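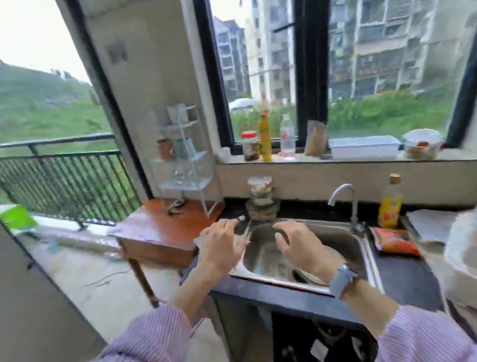
Jintana Somboon wrote:
> Before we order a second Vultau, could someone tell me whether the
> two-finger model is any good with wet crockery? The Plernum costs 3000
> against 2000, and I'd rather not pay the extra if the cheaper one can
> get a bowl out of a sink.

Dear Jintana, dear all,

Thank you for asking, as I have been meaning to write this up ever since the tea went cold on my last attempt! We gave each gripper 14 tries at the same bowl, on the same Onsri arm with the same controller, and the Vultau dropped it 2 times. The Plernum didn't drop it at all, but it is a bulky thing and it does not care for corners – ours kept knocking the tap.

Where I would be more careful is stemware and anything flat. For those we have gone back to watching how people use their own hands, with the camera worn on the head, before we settle the finger spacing.

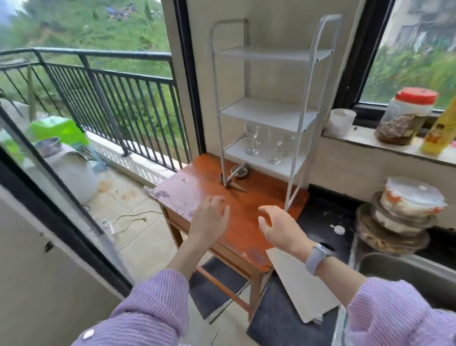
The spacing matters a good deal more than the grip force, in my view, and the Kemell fingertips (the soft ones, if you still have a set in a drawer) made a bigger difference than I had expected. Do try them on your present Vultau first. I can post you our settings file, and I should have the stemware results by October, all being well.

Warm wishes to everyone in the lab,
Pim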